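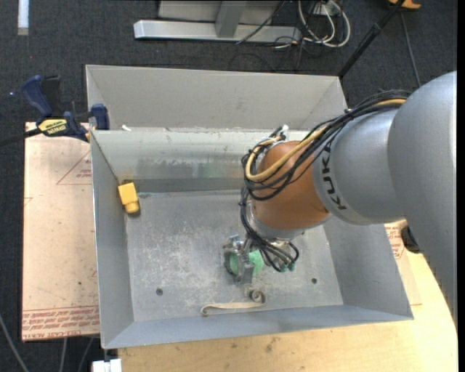
So I've spent most of March pretending to be a robot's arm, and my shoulder would like everybody to know about it.

Quick catch-up if you've only just found the blog. I moved to Wallulham last autumn to work in a small robotics lab, having spent the years before that fixing packing machines up at Pidthorpe (still the best bacon rolls in the county, I miss them terribly). My job title has the word "engineer" in it, but at the moment what I do all day is pick things up out of a metal bin without touching them. I've got a pair of hand controllers, a stool, and a big KUKA arm that copies whatever I do, and every go gets recorded so that a computer can learn from it later. We call the whole set-up Fenumitz. I've asked where the name came from and had two different answers, both of them clearly made up on the spot.

The first week I wasn't using the controllers at all. You can also put the arm in a mode where it goes soft and lets you push it about by hand, and that's how Dorota Urbańczyk started me off. She runs our little corner of the lab and she's been doing this for years. Her view is that you should lead the arm round yourself before you ever drive it from a distance, and I thought that was a bit old-fashioned until I'd tried it. Pushing the thing by hand you learn where it gets stiff, where the wrist runs out of turn, and how much room all those cables need when it bends back on itself. I now have a proper feeling in my own elbow for when the hose is about to get unhappy. You don't get that from a manual!

Trouble is, when you lead it by hand, you're standing in the way. Your arms are over the bin, the cameras see your sleeves, and the recordings are full of jumper. So after that first week it was on to remote control, and I was terrible. Properly, embarrassingly terrible. I moved like I was conducting an orchestra. Dorota watched me for a while and then told me to drive it as if I was reaching into a cupboard in the dark – slowly, and expecting to bump into something – and it's still the most useful advice anyone's given me in this job.

Solid things are fine once you get your eye in. We've got a chunky yellow block that I could pick up in my sleep by now. You come down over it, square up, close, lift, done. It's the bendy things that get me. The beige strap, oh, the beige strap. It never lies the same way twice. One end curls up, the other winds itself into a loop, and the middle goes flat on the metal so there's nothing to get hold of. On a block you can be a bit off and the fingers sort it out for you. On a strap you can be a bit off and you've closed on fresh air, or you've pushed it along the floor of the bin and now it's flat against the wall and even harder.

What I do these days is ignore the flat part completely and go for a curl. If there's a loop standing up, come straight down over it with the finger just to one side, wait, then close. The waiting matters more than I'd have guessed. There's a small lag between my hand and the arm, hardly anything, but if I close while it's still settling then the recording shows the gripper closing and moving at the same time, and the computer learns to snatch. For days mine snatched at everything, and it was horribly like watching a toddler pick up your swearing. Every bad habit I had was right there, going into a bin at speed.

The goal we've been set is 400 good recordings for the strap. Good ones only! A session is 15 goes and then a break, and I was cross about the breaks to begin with (I'm a get-it-done person, as you'll know if you read the bathroom tiling posts). But I looked back over an afternoon when I'd skipped them and you could see me getting lazy. The approach gets lower, I start cutting corners, I'm practically skimming the wall of the bin by the end. All of those had to be thrown away, so I'd saved myself no time whatsoever.

A few people asked under the last post whether you have to do every go perfectly. No, and I found this bit really interesting. If I fluff it and then put it right, Dorota wants to keep that one. A missed grab, a back off, a second look and a clean grab is worth having, as the robot is going to miss too and it needs to have seen what you do next. What she doesn't want is dithering. I'm a champion ditherer, so we've had words. My rule now is that I decide where I'm going before I pick the controllers up, I say it out loud ("left curl"), and then I go there. It feels daft for a day and after that you stop noticing.

The other thing people asked was whether it's scary, having something that size move when you move. A bit, yes! Less than I'd thought. There's a limit on how fast it'll follow, and if I let go of the grip button it simply stops where it is. I did sneeze once in the middle of a go and the gripper gave a sort of polite nod.

The metal bin itself is the source of half my moaning. It's shiny in places and dull in others, it's scratched to bits, and depending on the light you get reflections creeping up the back panel that look different at nine in the morning and at four in the afternoon. I asked whether we could line it with something nice and matt. Dorota said the bins out in the world won't be lined with something nice and matt, and went off to make tea. Fair enough, I suppose. I've started spreading my sessions over the day so the light isn't always the same, and she seemed quite pleased with that, in her way.

On Friday we swap over and Mr Sadowski from downstairs has a turn on the controllers, mainly so the computer doesn't end up thinking that everybody in the world reaches from the right like I do. I've left him my stool at the correct height and a note about the curls. I'm going to have the afternoon off and put some heat on this shoulder, and then I really must finish the post about the greenhouse shelves, which I know I promised you ages ago.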